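Module 4 : Entretien des sanitaires
Fascicule de l'élève, deuxième partie
Formation d'agent de propreté, enseignement de Trudy Te Moana

4.3 Rappel de la séance précédente

La première partie portait sur le lavabo, la robinetterie et le miroir. Les fiches correspondantes sont à conserver dans le classeur : elles servent pour l'évaluation pratique. On passe maintenant à la cuvette, au réservoir et à l'abattant, puis au sol. L'ordre des opérations dans une pièce sanitaire reste celui du module 3 : du plus propre vers le plus sale, du haut vers le bas, et le sol en dernier.

Vocabulaire à connaître pour cette partie :

Cuvette : partie en céramique qui reçoit l'eau.
Bride : rebord intérieur de la cuvette, sous lequel arrive l'eau de chasse. Certains modèles n'en ont pas (cuvettes dites sans bride).
Garde d'eau : eau qui reste au fond de la cuvette entre deux chasses et qui bloque les odeurs de l'évacuation.
Abattant : ensemble formé par la lunette et le couvercle.
Tampons ou butées : petites pièces souples fixées sous la lunette ou sous le couvercle.
Pack WC : cuvette au sol avec réservoir posé dessus, en deux éléments.
Monobloc : cuvette et réservoir d'une seule pièce.
Double chasse : mécanisme à deux volumes, commandé le plus souvent par un bouton en deux parties.

4.4 Matériel et produits

Chariot préparé avant l'entrée dans la pièce. Pour un bloc sanitaire ordinaire :

gants à usage réservé aux sanitaires (couleur rouge dans notre établissement)
lavettes rouges pour la cuvette et l'abattant
lavettes jaunes pour le lavabo et les surfaces hautes
brosse WC et son support
détartrant gel
détergent-désinfectant dilué en pulvérisateur
papier essuie-tout
seau, balai trapèze et bandeaux pour le sol

Les dilutions utilisées en travaux pratiques sont affichées au local. Avec le bidon Domański, on verse 40 ml dans un seau de 8 litres d'eau froide. L'eau chaude dégage des vapeurs et n'améliore pas le résultat avec ce type de produit. Toujours lire l'étiquette du produit réellement présent sur le chariot : les centres de stage n'ont pas les mêmes références que nous.

Interdiction absolue de mélanger un détartrant acide et de l'eau de Javel, y compris l'un après l'autre sans rinçage. Le mélange dégage du chlore. En cas d'erreur : sortir, fermer la porte, prévenir le responsable.

4.5 Préparation de la cuvette

Mettre les gants. Frapper avant d'entrer, poser le panneau de signalisation. Aérer si la pièce a une fenêtre.

Tirer la chasse une première fois, couvercle baissé. Relever ensuite le couvercle et la lunette. Avec la brosse, pousser l'eau vers l'évacuation par petits mouvements secs pour abaisser le niveau. Le détartrant sera moins dilué et travaillera mieux sur la ligne d'eau, où le calcaire se dépose en premier.

Appliquer le gel sous la bride en faisant le tour complet, en une seule fois, puis un filet sur les parois. Sur une cuvette sans bride, appliquer juste sous le rebord. Laisser agir le temps indiqué. Pendant ce temps on nettoie l'extérieur.

Ne pas pulvériser directement sur le bouton de chasse. Le produit s'infiltre autour du mécanisme et finit par attaquer le chrome. On humidifie la lavette, puis on passe la lavette sur le bouton.
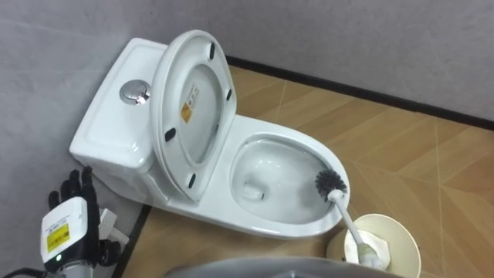
Page 7

4.6 Brossage

La tête de brosse ronde couvre bien les parois, mais elle passe mal sous certaines brides. Il faut l'incliner et l'appuyer contre le rebord. Le manche se tient bas, coude près du corps, pour éviter les projections.

Ordre du brossage :

1. le dessous de la bride ou du rebord, tour complet
2. les parois, de haut en bas
3. la ligne d'eau, en insistant
4. le fond et l'entrée de l'évacuation

Tirer la chasse et rincer la brosse dans l'eau qui coule. Égoutter la brosse au-dessus de la cuvette. Pour l'égouttage long, on peut rabattre la lunette sur le manche, poils au-dessus de l'eau. La brosse retourne ensuite dans son support, lui-même vidé et nettoyé à chaque passage. Un support avec de l'eau stagnante au fond compte comme une faute à l'évaluation.

Une brosse aux poils écrasés ou qui reste entartrée après rinçage est à remplacer. Le signaler sur la feuille de liaison.

4.7 Réservoir et abattant

Le réservoir se nettoie avant l'abattant, avec une lavette pliée en huit. Une face de lavette par surface.

Réservoir : dessus, bouton, face avant, côtés. Dans les petites pièces où la cuvette est posée en angle, les côtés du réservoir sont proches du mur et la main passe difficilement. Utiliser la lavette à plat, glissée de haut en bas. C'est aussi là que la poussière s'accumule, et c'est la zone la plus souvent oubliée pendant les travaux pratiques.

Couvercle : dessus, puis dessous. Le dessous d'un couvercle comporte des tampons souples, de couleur noire ou blanche selon les modèles. La saleté se loge autour de leur base. Passer le coin de la lavette tout autour de chacun, sans gratter avec l'ongle ou avec une lame. Un tampon décollé est remis à l'agent technique. On ne le recolle pas soi-même.

Étiquette du fabricant : certains couvercles neufs portent encore une étiquette. Ne pas l'arracher sans l'accord du client. Elle peut porter des indications de montage ou de garantie. Si l'on demande de la retirer, la ramollir à l'eau tiède savonneuse, la décoller lentement, puis enlever la colle avec un chiffon doux. Pas d'acétone sur le plastique.

Lunette : dessus, chant, dessous. Terminer par les charnières, qui demandent souvent un deuxième passage.

Extérieur de la cuvette : rebord, flancs, pied, jonction avec le sol. Sur un monobloc il n'y a pas de joint entre réservoir et cuvette, le passage est plus rapide. Sur un pack, vérifier l'absence de suintement entre les deux éléments.

4.8 Matériaux

La céramique émaillée supporte bien les acides courants aux doses prévues. Elle supporte mal les poudres abrasives et les éponges métalliques, qui rayent l'émail. Une fois rayé, l'émail retient le calcaire et la cuvette s'encrasse plus vite.

Le plastique de l'abattant jaunit sous l'effet de la javel concentrée. Le chrome se pique avec les détartrants laissés trop longtemps : rincer et essuyer tout de suite.

Les murs peints autour de la cuvette se nettoient à la lavette humide, sans détrempage. Attention aux coulures sur les teintes mates, elles laissent des traces visibles après séchage.

4.9 Étude de cas

Le bâtiment Erard, à Jivville, compte 360 postes de travail pour une surface de 3 305 m². Le contrat prévoit un passage complet des sanitaires le matin et un passage de contrôle à 14 h. L'entreprise Grando, qui assurait la prestation jusqu'en juillet, travaillait avec un seul chariot par étage et des lavettes d'une seule couleur.

Travail à faire par groupes de deux ou trois :

a) Relever les risques de contamination croisée dans cette organisation.
b) Proposer un code couleur et une composition de chariot.
c) Rédiger la fiche de contrôle pour le passage de 14 h. Elle doit tenir sur une page et pouvoir être remplie debout.
d) Indiquer quelles opérations de la partie 4.5 ne sont pas reprises lors du passage de contrôle.

Compter une demi-page par point. Les fiches de contrôle seront comparées en classe.

4.10 Contrôle final d'une cuvette

Avant de quitter la pièce, se placer devant la cuvette, couvercle relevé, puis se baisser pour voir sous le rebord. Vérifier :

l'absence de ligne de tartre au niveau de l'eau
l'absence de gel restant sous la bride
le dessous de la lunette et du couvercle, sec et sans trace
le fonctionnement des deux volumes de chasse
la brosse dans son support, support propre
le sol derrière le pied

Rabattre la lunette et le couvercle. Remettre du papier si le rouleau est entamé aux trois quarts. Retirer les gants en les retournant, se laver les mains, remplir la feuille de passage avec l'heure et les initiales.

Erreurs relevées l'an dernier à l'épreuve pratique : temps d'action du détartrant non respecté, lavette rouge utilisée sur la poignée de porte, feuille de passage remplie avant la fin du travail, arrière du réservoir non fait. Cette dernière erreur coûte deux points.

À lire pour la prochaine séance : fiche 4B, sols des sanitaires et siphons. Apporter le classeur et une paire de gants à sa taille.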